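Research Notes: Manipulation Group Reports Results on Language-Guided Pushing

6 February 2023

The Manipulation Group at the Betwood Institute has completed the first phase of its study on language-guided pushing, a project carried out jointly with the engineering firm Mavside. The study asks how well a robot arm can follow short spoken or typed instructions when its only means of moving an object is to push it across a flat surface. The project is led by Rania Bennani, with Sherif Lamrani responsible for the control software.

Earlier work by the group relied on separate programs for each kind of task. One program sorted objects by color, another formed lines, and a third moved a single object to a named place on the board. The method reported this month, called Cirnitau, replaces these with one trained policy. It takes in the current camera view and the text of the instruction and produces a small movement of the tool several times each second. An operator may change the instruction while the arm is moving, and the policy is expected to adjust without being restarted.
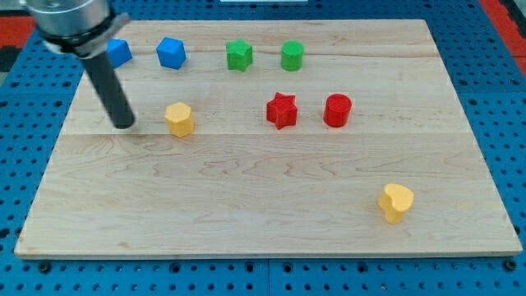
Training drew on 1,400 recorded demonstrations, in which operators guided the arm by hand controller while pursuing goals of their own choosing. The recordings were later divided into short segments, and annotators wrote an instruction to match each one. The choice of blocks was given careful thought. A star and a cylinder each appear in both red and green, so that an instruction such as "push the star toward the heart" is incomplete until a color is given, while "the heart" alone is enough to identify the yellow heart. The group wished to learn whether the policy would attend to both color and shape, or would settle for whichever word came first.

The evaluation consisted of 502 trials with instructions that had been kept out of training. According to Ms. Bennani, the policy handled most single-step requests well, including those that required it to bring the tool to the far side of a block before pushing. Performance was weaker on requests involving corners and edges of the board, and on instructions that asked for a block to be turned in place. Pushing with a rounded tip gives little control over rotation, and the group regards this as a limit of the tool as much as of the policy.

A second finding concerns corrections. When an operator was allowed to give new instructions during a longer task -- for example, gathering pieces of one color and then separating them again -- far more of the tasks were completed than when a single instruction was given at the start. Mr. Lamrani has suggested that future reports treat the two conditions separately, and the group has adopted this practice.

Yasmine Ramadan joined the project in August and will direct the second phase, which will examine instructions given in French and Arabic. A technical report is in preparation. Members of the Institute who wish to read the draft, or to serve as operators in the next round of trials, are invited to contact Ms. Ramadan through the group office.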